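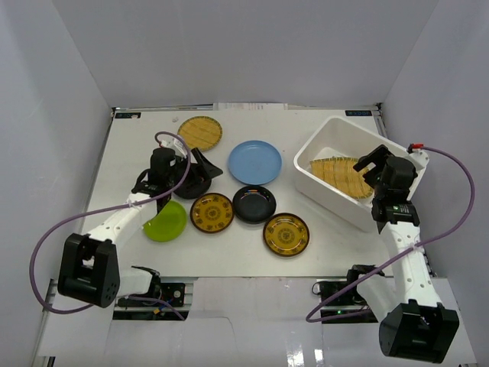 3.2 시연 수집: 손으로 끌기에서 원격 조종으로

처음에는 저도 로봇 팔을 직접 손으로 잡고 끌면서 가르치면 될 줄 알았습니다. 한 팔짜리 과제에서는 그 방식이 꽤 편했거든요. 그런데 팔이 두 개가 되니까 이야기가 완전히 달라지더라고요! 양손으로 팔 하나씩을 붙들고 그릇 사이를 오가다 보면 제 팔꿈치가 먼저 그릇을 건드리고, 그리퍼를 여닫을 손은 남지도 않습니다. 그래서 본 실험의 시연은 전부 리더-팔로워 방식의 원격 조종으로 모았습니다. 조작자가 옆 책상에서 작은 리더 팔 두 개를 움직이면 작업대의 팔로워 팔이 관절 단위로 따라가는 구조이고, 중계 소프트웨어는 저희가 예전부터 쓰던 Kemska를 거의 그대로 가져왔습니다(지연 보정 부분만 조금 손봤어요).

과제 이름은 Prendport라고 붙였습니다. 흩어진 접시와 둥근 대나무 매트를 흰색 플라스틱 통에 옮겨 담는 일입니다. 그림 3에 작업 중간의 한 순간을 실었는데, 왼쪽 그리퍼가 닿아 있는 검은 그릇은 모서리로 비스듬히 서 있고 오른쪽 그리퍼는 손가락을 벌린 채 통 위에 있습니다. 통 안에는 매트 한 장이 안쪽 벽에 기대어 있고요.

그림 3. Prendport 과제의 작업대. 두 팔이 접시와 매트를 다루고 있다.

물건을 고를 때는 일부러 집기 까다로운 것들을 섞었습니다. 납작한 접시는 가장자리를 살짝 들어 올려야 손가락이 들어갈 틈이 생기는데, 이 동작을 리더 팔로 하는 게 생각보다 훨씬 어렵습니다. 힘 피드백이 없으니 그리퍼 끝이 바닥을 누르고 있는지 접시를 누르고 있는지 눈으로만 판단해야 하거든요. 저는 처음 며칠 동안 테이블을 꾹꾹 누르다가 과전류 보호가 걸리는 일을 수도 없이 겪었습니다. 결국 손목을 먼저 기울이고, 한쪽 손가락만 가장자리 밑으로 밀어 넣은 다음 천천히 세우는 요령이 생겼는데, 나중에 시연 데이터를 돌려 보니 조작자마다 이 순서가 조금씩 달랐습니다. 누구는 그릇을 완전히 세운 뒤에 잡고, 누구는 반쯤 세운 상태에서 바로 물어 버립니다.

이 차이를 통일할지 말지 꽤 고민했습니다. 예비 실험에서 한 사람의 시연만으로 학습한 정책은 움직임은 깔끔한데, 그릇이 미끄러졌을 때 다시 시도하는 법을 몰랐어요. 반대로 여러 사람의 시연을 마구 섞으면 세우다 말고 멈칫하는 구간이 길어졌습니다. 그래서 잡는 순서만 간단한 지침으로 맞추고, 실패한 뒤의 복구 동작은 조작자가 하던 대로 두었습니다. 복구 구간을 잘라 내지 않은 것도 같은 이유에서입니다.

시연은 모두 121개를 녹화했고, 그중 100개를 학습에, 12개를 검증에 썼습니다. 나머지는 통신이 끊겼거나 관절 기록에 빈 구간이 있어서 뺐습니다. 관절 각도와 그리퍼 개폐량, 그리고 고정 카메라 영상을 같은 시계에 맞춰 저장했고, 저장 형식은 Shabalala 변환기의 기본값을 따랐습니다. 시연을 시작할 때마다 물건 배치는 손으로 다시 흩어 놓았는데, 솔직히 이게 완전한 무작위는 아닙니다. 사람이 놓다 보면 접시가 자꾸 가운데로 모이거든요! 5절에서 통 반대편 구석의 성공률이 낮게 나오는 것도 저는 이 습관의 영향이 크다고 봅니다.

두 팔의 역할은 따로 정해 주지 않았습니다. 가까운 팔이 집고, 필요하면 상대 팔로 넘기는 정도의 느슨한 약속만 있었어요. 그런데도 시연이 쌓이면서 왼팔이 다음 그릇을 준비하는 동안 오른팔이 통 쪽을 맡는 흐름이 자연스럽게 자리를 잡았습니다. 학습된 정책도 이 흐름을 상당히 비슷하게 따라 했는데, 오른팔이 통 위에 오래 머물면 왼팔까지 덩달아 기다리는 버릇도 같이 배웠습니다. 조작자가 한쪽에 집중할 때 다른 쪽 손이 멈추는 현상이 그대로 옮겨 간 것 같아요.

손으로 끄는 방식을 완전히 버린 건 아닙니다. 초기 자세 2개, 그러니까 대기 자세와 통 위 자세는 지금도 토크를 풀고 직접 손으로 잡아서 기록합니다. 이런 정적인 자세는 리더 팔로 맞추는 것보다 그 편이 훨씬 빠르더라고요. Pirkcombe 작업대로 옮겨 재현할 때도 이 두 자세만 새로 잡아 주고 나머지 설정은 그대로 썼으며, 옮길 때 필요한 관절 영점 조정 절차는 부록에 적어 두었습니다.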